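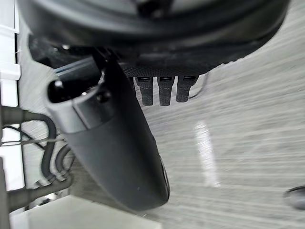 Wudness Adds Gray Floor and White Work Surface to Pendel Range

CIRKTHORPE, Mar 22, 2023 - Wudness today announced the extension of its Pendel interior surfaces range with a gray floor finish and a matching white work surface. Both are intended for workshops, test rooms and light assembly areas, and both can be ordered from this date.

The two products were developed together and are specified as a pair. The floor finish is supplied in one shade of gray. The work surface is supplied in one shade of white. Wudness does not plan additional colors for this release.

Pendel floor finish is applied in three coats over a prepared concrete or screed base. The base must be level, sound and free of old adhesive before the first coat. Each coat is left for 22 hours before the next is applied, and the room should be kept closed to foot traffic during that time. Wheeled equipment can be brought in after the final coat has cured in accordance with the data sheet supplied with the order.

The finish has low sheen. Under ceiling lighting, a high-gloss floor returns bright patches that make small dropped parts hard to find. The Pendel formulation was adjusted to reduce these reflections while leaving a surface that can be cleaned with a damp mop and a neutral detergent. Abrasive pads and solvent cleaners are not recommended.

The work surface is supplied in panels for mounting on existing frames or on the Pendel bench frame, sold separately. Panels are white on the upper face and sealed on all edges. They can be cut on site with standard woodworking tools, after which cut edges must be resealed with the compound included in the installation kit. Fasteners are placed from the underside so that the upper face remains uninterrupted.

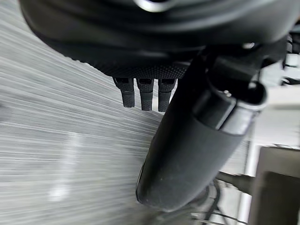

Vương

The first full installation of both products has been completed at the Wudness site in Cirkthorpe. The floor covers 2883 square feet in a single continuous area with no threshold strips. Work began in October with removal of the previous covering and repair of the base along the north wall, where two expansion joints had been filled incorrectly. The joints were reopened, cleaned and refilled before coating.

Wudness will use the site to record wear under daily conditions. Inspections cover scuffing, loss of sheen, edge lift at the work surface panels and the condition of the floor below bench legs. Results will be added to the product data sheets as they become available. No service life is stated for either product at this time.

Pendel floor finish is sold in kits containing primer, finish, mixing paddle and written instructions. Kits should be stored indoors, upright and away from frost. Opened containers cannot be resealed for later use. Work surface panels are shipped flat and should remain flat until they are mounted.

The minimum order for the floor finish is one kit. Orders of 100 panels or more are delivered on a schedule agreed with the customer. Sample chips of the gray finish and cut sections of the white panel are available on request from the Wudness sales office in Cirkthorpe.

About Wudness

Wudness manufactures floor finishes, bench frames and work surfaces for technical interiors. Its products are sold under the Pendel name.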